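Moon learns to tidy up, part 2

February 17, 2021

The arm finally has a name. It's Moon, after the round white cap I printed for the base, and it lives on a board clamped to my desk until I trust it near anything I like.
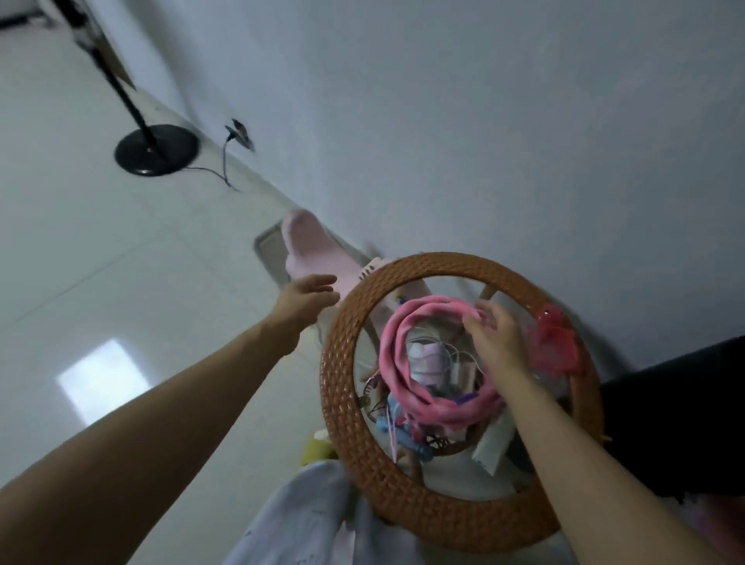
So, the job I picked for it is sorting. Small stuff, soft stuff, the kind of clutter that ends up in one pile at my place and never leaves. I figured blocks would be boring (and every tutorial does blocks). Fabric is way harder! A long soft strip has no right place to grab. I pinch it up with two fingers without thinking, and Moon closes on air, or gets hold of it and drags three other things along too.

I got 12 tries in last night before the wrist servo started buzzing. Moon got 2 clean lifts. I was ridiculously happy with both of them.

Cables are a whole other mess. Thin ones especially - the fingertips are too slick, so I've ordered some rubber pads from Irnuletti and I'm gluing on bits of an old dish glove in the meantime. Ugly, but grippy.

Next up is the Brerkent driver board, which should let me slow the last inch of the reach way down. I also need to reprint the elbow bracket at 20 percent infill, the old one has a crack I keep pretending I can't see.

More when the pads get here.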